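Ticket 1237: Gift code says "already redeemed" but the credit never showed up
Category: Store credit and codes
Status: Solved

Hi all, hoping somebody can point me in the right direction before I lose my whole weekend to this. I bought a Mimon store card as a twelve-month membership top-up for my son's console account (it was on sale, down to $41, so naturally I felt very clever). The code arrived by email within a minute or so. I typed it in on the console, got the little spinning circle for ages, and then an error saying there was a problem, try again later. So I tried again later, and now it tells me the code has already been redeemed. Wallet balance: zero. Membership: still expired. Kid: not thrilled!

What I've done so far:

Signed out and back in on the console. No change.
Checked the wallet through the website on my laptop. Same zero balance.
Restarted the modem, because somebody always asks.
Checked I hadn't mixed up the letter O and the number 0. The code doesn't have either one in it.
Emailed the seller, Charpentier, who replied that the code was valid when it left them and I should talk to Mimon.
Talked to Mimon on chat. They said to talk to the seller. Lovely.

I'm in Canada, the account was set up in Canada, and the card was listed as a Canadian one, so I don't think it's a region thing, but I'm happy to be told otherwise. Order confirmation is saved and I can dig out any numbers you need.

Wian Mthembu

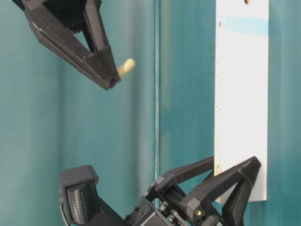

Sânziana Stanciu: Hi Wian, before anything else, have a look at whether there's more than one profile signed in on that console. The store page redeems to whichever profile opened the store, and that can be a different one from whoever is playing at the time. Settings, then Accounts, then Purchase History, and do it for every profile. Please don't post the code itself in the thread, even if it's been used.

Okay, so there are three profiles on there: mine, my son's, and an old one called Lundisow that I made years back when we first got the thing and had completely forgotten about. Mine shows nothing. His shows nothing except a pile of free racing demos. Lundisow wants a password I don't have, and the recovery email is an old work address from when I was with Oltdale, so that inbox is long gone. I'd bet a box of doughnuts that's where the money went.

I put in the account recovery form Friday evening. It asks for things like the date of the last purchase and the last four digits of the card on file, and I could only answer half of it. The auto-reply says up to 36 hours.

Update, next morning. Recovery form rejected, not enough information. I tried again and this time put in the console's serial number (on the sticker around the back, and I had to pull the whole TV stand out to read it) plus the old postal code from our apartment. I also attached the Charpentier receipt as a PDF. If you're ever filling in this form, the serial number goes in the "anything else" box at the bottom. There's no proper field for it, so I'd missed it the first time around. 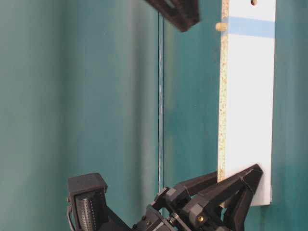 Second attempt went through just after 11 last night and they sent a reset link to my current email. I got into Lundisow and there it was, the full credit, sitting in the wallet and doing nothing at all. Purchase History even had the time on it, and it matched my very first try, the one that gave me the error. So the redemption did work, it just told me it hadn't.

The annoying bit is that wallet credit can't be moved between profiles. I got back on chat and the agent, Beat Gisler, opened a reversal, cancelled the credit on the old profile and issued a fresh code for the same amount. Took almost an hour, but he stayed on the line while I redeemed it on my son's profile, and the membership went active right away.

I've since removed Lundisow from the console and switched on "ask which profile" under the store settings. It's off by default on ours. Thanks so much, Sânziana, I'd never have thought to check for that old profile! Happy for this one to be closed.

Ticket closed by Thibault Marty. Related: "Removing unused profiles from a shared console".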